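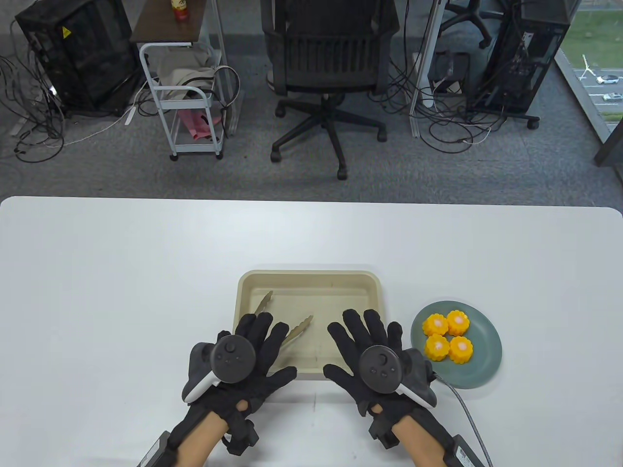 September, serving table notes, Mokau room

Start 9:40. Table wiped down before anything went on it. Beige tray in the middle, green plate to the right of it, tongs in the tray when not in use. I want to keep that layout for the rest of the month so that the notes compare with each other. Last month the plate moved around from one session to the next and half of what I wrote down about reach was useless.

Flower pieces

Four on the plate, two by two. Orange scalloped edge, pale center. We have been calling them flowers in the log and I will go on doing that. Please don't call them cookies in one place and cakes in another, it makes the search hopeless. Two by two is the layout to use from now on. The ring layout we tried in the Partington sessions looked nicer but the pieces kept ending up against the rim of the plate, and then the tongs hit the rim before they got hold of anything.

Spacing matters more than I expected. If two flowers touch, closing the tongs on one drags the other along with it. A finger's width between them is enough. Set them by hand, look from directly over the plate, then leave them alone.

Tongs

Tan pair, serrated tips. These replaced the smooth ones. The smooth ones were fine on bread but slid off the scalloped edge of the flowers. With the serrated tips the best grip is across the middle of the piece, one tip in a dip of the edge on each side. Gripping on the points of the scallops lets the piece turn.

Resting position: inside the tray on a slant, tips not hanging over the side. When they lie straight along the side of the tray there is no room to get fingers under them. Slanted is easier to pick up and also easier to put back without looking.

The spring is a bit stiff for small hands. I have a softer pair on the list from Alville, order line 383, not here yet. Don't throw these out when the others arrive, I want to run both for a week.

Plate to tray

Order that worked best: nearest the tray first, so upper left and lower left, then the two on the right. Going for the far ones first means carrying over the near ones, and I knocked one out of place doing that. Put down from the far side of the tray toward the plate, for the same reason.

Lowering a piece the last inch is where it goes wrong. Opening the tongs early drops it on its edge and it rolls. Wait until it is flat on the bottom of the tray, then open. I did this badly 2 times before I slowed down. After that no trouble.

Tray to plate is harder. The side of the tray gets in the way of the knuckles and you end up coming in steeply from above. A shallower tray would help. There is one in the Boston box, shelf label 151, but it is the same green as the plate and I would rather keep the two different colors. To decide.

Room

Cart with the brown top can stay where it is behind the table. Cloths live on the lower tiers, bottle on top. Refold the cloths when they come back from washing, don't stuff them in.

Cables on the carpet need sorting out. They spread a long way from the computers and I don't want chair wheels going over them. Tie up the slack and run what can be run along the wall. Allow half an hour for it.

To do

Tape corners for the tray and plate on the table, in something that peels off clean.
Try 5 flowers with one in the middle, only after the tape is down.
Chase the softer tongs.
Wash plate and tray at the end of the day, dry them, put them back on the table.

Stopped 11:15.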